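Why Does It Get Dark on a Night Train? And Other Things I Found Out Riding One

Have you ever slept in a bed that was moving? I don't mean falling asleep in the back seat with your cheek stuck to the window (I've done that plenty). I mean a real bed, with a sheet and a pillow, rolling through the night at the speed of a car on the highway. That's a sleeper train, and it's my favorite way to go on a trip.

I took my first one when I was eight. My grandmother and I rode from Nollard all the way to Grurkthorpe, which is 477 miles. We got on after supper and got off in time for pancakes. I barely slept a wink because I kept lifting the shade to look out!

So how do you fit a bedroom on a train? The trick is that the room changes shape. In the daytime you have a long seat, like a sofa. At night the attendant comes by, pulls a handle, and the back of the seat folds down flat into a bed. Then a second bed swings down from the wall above it. These beds are called berths, or bunks. The top one has a little ladder and a strap or a rail so you can't roll out. Everybody I know wants the top one. I still do, and I'm a grown-up.

The Grurkthorpe line has had sleeping cars since 1908. Back then there weren't any doors on the bunks, just thick curtains, and you had to get dressed lying down. Try it sometime! Putting on socks is easy. Pants are much harder.

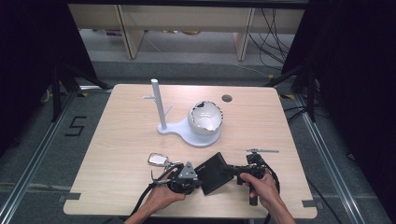

Now, what about lights? When it's bedtime the attendant turns the big hallway lights down low, and you get a tiny reading lamp by your pillow. The reason it gets so very dark outside is that trains spend a lot of the night in the countryside, where there are no streetlights. If you switch off your lamp and wait a few minutes, your eyes get used to it and you start to see more. I've seen barns, a frozen pond, and once a whole lot of stars.

Where do you brush your teeth? Some rooms have their own sink that's hidden under a lid. In others you walk down the hall in your slippers. The train wiggles while you walk, so keep one hand on the rail. And only fill your water cup halfway. I learned that one with a wet sleeve.

I had a question I couldn't answer myself, so I asked Mārtiņš Ots, who drove night trains for many years. I wanted to know when the driver gets to sleep. He laughed and told me that the driver sleeps in the daytime, at home, with very thick curtains. On a long trip one driver gets off partway and a fresh one gets on, usually while all the passengers are snoring. You could have 2 different drivers in one night and never meet either of them.

He also told me why the train sometimes stops in the middle of nowhere. Often it's waiting for another train to go by on the same stretch of track. Freight trains can be really long! Mārtiņš once counted 50 cars on one before he got to the end.

What should you pack? Keep a small bag next to you with your pajamas, your toothbrush, a book, and something to eat. Your big suitcase may go in a rack where you can't reach it. Bring a sweater too. My friend Hongjun Shen says sleeping cars are always either too hot or too cold, and she has ridden a lot more of them than I have (she went all the way to Kotidau one November and wore two hats to bed).

If the clickety-clack keeps you awake, try counting the clicks. They come from the wheels rolling over the little gaps where pieces of rail meet. Newer tracks have the pieces melted together, so the ride is quieter. I kind of miss the noise when it stops.

My next night train leaves in a few weeks, and I've already asked for the top bunk.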